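Bautista Zúñiga trata da manutenção de tampos de madeira na Zelari. O procedimento que aplica cabe numa página e começa pela leitura do veio, feita com luz rasante e antes de qualquer produto.

"O veio indica a direção do pano", explica. "Passa-se sempre ao comprido. No sentido transversal, a poeira risca o verniz e o risco vê-se a contraluz." Nos tampos de riscas apertadas, acrescenta, o defeito disfarça-se melhor, e por isso é detetado mais tarde.
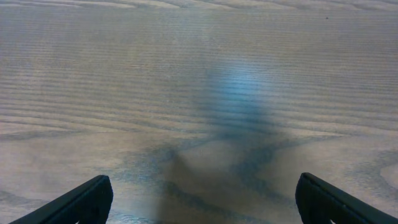 Matsuda discorda em parte e observa que, num verniz bem curado, a direção conta menos do que a limpeza do próprio pano. Zúñiga aceita a objeção para tampos novos. Nos que já têm uso, mantém a regra.

Quanto ao material, trabalha com microfibra de pelo em argola. "A argola levanta a poeira, a malha lisa empurra-a." Dobra o pano 2 vezes e vai mudando de face à medida que suja. A água leva cerca de 6 gotas de sabão neutro por litro, e o pano é torcido até não pingar. Não usa vinagre nem álcool em superfícies envernizadas. 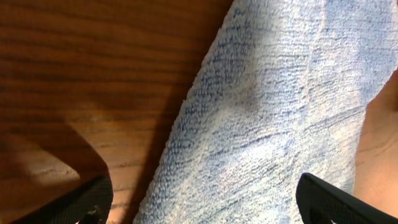
Zelari | Departamento de Conservação de Mobiliário

A lavagem dos panos é feita à parte, sem amaciador. "O amaciador deposita uma película na fibra. Depois o pano desliza e deixa marcas." A secagem é ao ar. Panos com argolas puxadas passam para as pernas e para as travessas, e os de bainha dura ficam fora dos acabamentos brilhantes.

Perguntámos-lhe pelo erro mais frequente. Respondeu que é pousar o pano húmido no tampo e ir tratar de outra coisa. 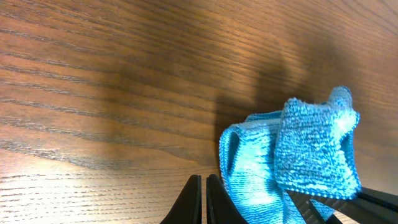

"Um pano amarrotado seca devagar nas dobras, e a humidade fica retida por baixo. Num verniz com microfissuras, isso dá uma mancha esbranquiçada." Se a mancha for recente, deixa secar a superfície destapada até ao dia seguinte e só então avalia. Se persistir, a peça segue para a oficina de Hunthorpe, onde se decide entre polir e refazer o acabamento.

A próxima revisão do procedimento está marcada para maio e vai incluir os tampos encerados.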